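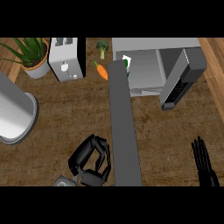 From: Wai-kit Yip
To: Prukgate Residents List
Date: 02/12/2025
Subject: Re: Sourdough starter gone quiet

Yao-tsung Liao wrote:

> My starter has stopped rising. I feed it every evening, same jar,
> same flour as in June, and it used to double overnight. Now I get
> a few bubbles and a thin gray liquid on top by morning. It smells
> like nail polish. Should I throw it out and begin again? I was
> hoping to bake for the Shemweta Street supper.
>
> Yao-tsung

Yao-tsung,

Don't throw it out. The gray liquid and the smell usually mean it is hungry. Pour the liquid off, or stir it in if you like a sour loaf.

Two questions first. How much old starter do you keep at each feeding, and how cold does your kitchen get at night? Mine faces north and the starter slows down every winter. I was keeping half a jar and adding a spoonful of flour, and that was far too little food.

What I do now: keep one spoonful, add three spoonfuls of flour and enough water to make a thick paste. Feed it morning and evening for 3 days. Use some whole rye if you have it. The mill shop in Wirkevmont sells it in small bags, and it keeps well in the freezer. Plain white flour will work too, but it took longer for me.

For the water, I aim for 95 degrees on the thermometer when the flour is cold from the pantry. Don't go much hotter. Leave the jar in the oven with only the light on, and put a note on the door. I forgot the note once and preheated the oven with the jar inside – that was the end of that starter.

If you see pink or orange streaks, or anything fuzzy, that is different and the whole jar should go.

If it still won't rise by the weekend, I can give you a spoonful of mine. It came from Tosia bakery years ago and is hard to kill. I also have 2 spare proofing baskets you can borrow for the supper. Write me off the list and I'll leave them on the porch.

Wai-kit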